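Two arms, one table, and my doubts

November 14, 2025

Filed under: workshop, robots, complaining

I said in February that I would give this thing until the end of the year before I made up my mind about it, and I've been asked twice this week whether I have. I haven't, but I'm leaning.

For anyone who missed the earlier posts: there are three of us who share the back bay of the workshop, and we have been building a two-armed setup that is supposed to learn to pick up toy parts and put them away. Archana Rawat did most of the mechanical work. Orathai Limsakul does the software. I do wiring, buy the coffee and ask when it is going to work. The project is called Dollby, a name I voted against.

The pitch goes like this. You steer the arms yourself through a task, over and over, while the computer records what you did. Then you train a model on the recordings and the arms do the task without you. Everybody who writes about this makes it sound like teaching a dog to sit. I have taught a dog to sit. It took an afternoon and most of a bag of cheese.

We have 503 recordings as of last night. Orathai would like 1,000 before she trains the next version. I would like to know what is so special about 1,000, and she has been good enough to admit that it's a round number.

What the second arm cost us

The first arm worked all right alone, on its own small task. It could get hold of a block, carry it and let go somewhere near where you wanted. If we had stopped there I would have called it a decent hobby project and gone back to my lathe.

The second arm didn't double the work, it multiplied it. Now each one has to know where the other is. The mounts have to agree with each other. When Archana first bolted them down, one base was turned by an amount you couldn't see standing next to it, and out at the gripper it was wide enough to miss a block completely. She loosened everything, set it again with a square, and we threw out every recording we had made up to then.

Then there are the cables. I have strong feelings about the cables. An arm with this many joints wants slack everywhere, and slack is exactly what catches on things. Pull it tight and you lose a connector when the wrist rolls over. Leave it long and you get a loop hanging off the elbow like a clothesline. I bought the purple stuff because Losta had it on sale and because I thought I would be able to see it well enough to keep it out of trouble. I can see it very well. It gets into trouble anyway.

I've redone the runs three times. The current version is tied down near the bases and left loose past the elbows, and I'm not proud of it, but it has survived roughly 20 hours of use, and the version before it didn't get through one evening.

The walls

The gray walls were Archana's idea and I argued against them, mostly on the grounds that they took up room I was using. Her point was that people kept walking past behind the table, and the model might learn something about Orathai's sweater instead of something about blocks. I thought this was silly. We put up the walls and the next trained version did better. It also had more recordings behind it and a fixed gripper finger, so I don't consider the matter settled, and I've told both of them so.

This is what bugs me about the whole business. We change four things at once, the number goes up, and each of us goes home believing it was our thing. Back when I did test work at Nikolaidis you would have been sent back to your desk for that.

So I made a rule: one change at a time, written down in the notebook, dated. It lasted nine days. I was the one who broke it (I swapped a power supply and moved a light on the same night) and I have not heard the end of it.

Blue parts

Lately we've been on blue parts, one for each arm. With a single arm you can be sloppy about how you take hold of a piece. With two, a bad grip on one side becomes the other side's problem.
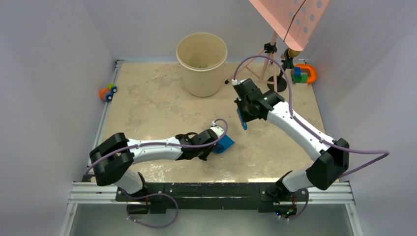
My complaint is that when I'm the one steering, I fix my bad grips without thinking. I nudge, I back off, I come in again from a slightly different angle. All of that goes into the recording, and I have no idea which part of it the model takes to be the point. Orathai says the corrections are useful and she wants more of them. She may be right. It still feels like handing a new hire a video of me dropping things.

The shape of the part matters a lot more than I expected, too. Flat faces are friendly. Curved pieces slide around, and anything with wheels is a pest. I proposed that we stick to square blocks until we can do those properly, and was told that would prove very little. Fair, although proving very little would be a step up from some of our evenings.

A man from Carkum who rents bench space up front asked me last week what it would be good for when it was done. I told him it would put toys in a bin. He asked how long it takes a kid to do that. I said it depends on the kid.

I'm in until New Year's as promised. Archana wants to remount the left arm before then, and if she does I'll have to redo the cable on that side again, so I've ordered another bag of ties.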